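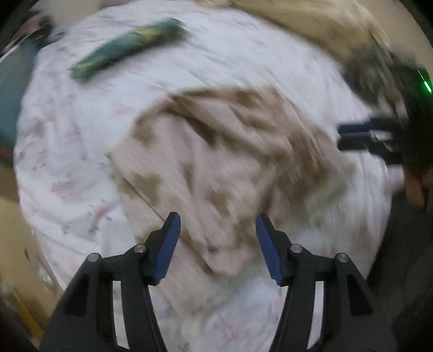 Drap housse et drap plat Badon, percale de coton, modèle fleuri. Acheté en 140 x 190 pour la chambre d'amis, utilisé depuis juin.

Le tissu est assez fin, un peu raide au déballage, puis il s'assouplit après deux lavages. Je lave à 30 degrés, essorage moyen, séchage sur fil. Les couleurs n'ont pas bougé pour l'instant. Le drap plat mesurait 211 cm de large avant le premier lavage, il a perdu près de 2 cm ensuite. Rien de gênant pour border.

Le point faible, ce sont les faux plis. La percale marque beaucoup, et si on laisse le linge dans le tambour une heure de trop, il faut repasser. Freya Mottram, qui a testé le même modèle chez elle, le sort encore humide et le pose directement sur le lit. Ça marche mieux que sur l'étendoir — à condition d'avoir la journée devant soi.

Je me sers aussi du lit comme table à plier le reste du linge. Un vêtement à motif camouflage posé sur ce fond clair se repère tout de suite, alors que les chaussettes blanches s'y perdent. 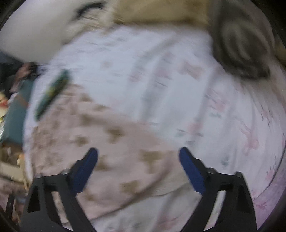 Club Maison & Linge — groupe du mardi

Côté motif, des fleurs roses, des tiges fines et de petites feuilles vertes sur fond blanc. C'est discret, plus pâle que sur le catalogue. Elaheh Fallahi aurait voulu des roses plus francs, moi ça me convient.

Les coutures sont droites, l'ourlet du haut est large. L'élastique du drap housse fait tout le tour et tient bien sur un matelas épais. Une taie sur les deux avait un fil tiré à l'arrivée, Badon l'a échangée sans discuter.

Note : 4 sur 5. Je rachèterais le drap plat, pour les taies j'attendrais une promotion.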